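Two-arm cell, pre-shift check — Harawira bench
Checked by: Beverley Mahuika

1. E-stops, both sides: OK.
2. Arm cables clipped to links: OK. Recheck at 1,000 cycles.
3. Speed limit set for shared space: OK — Corey Sheehan to confirm after update.
4. Gripper screws: OK, left and right.
5. Clear zone between arms: keep tools out of it.
6. Basket inside left arm's reach: comment — mark its position with tape.

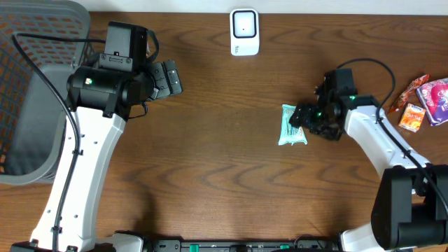
Item 6: gray basket behind left arm, packets on the right.

Open items to Ryan Wragg.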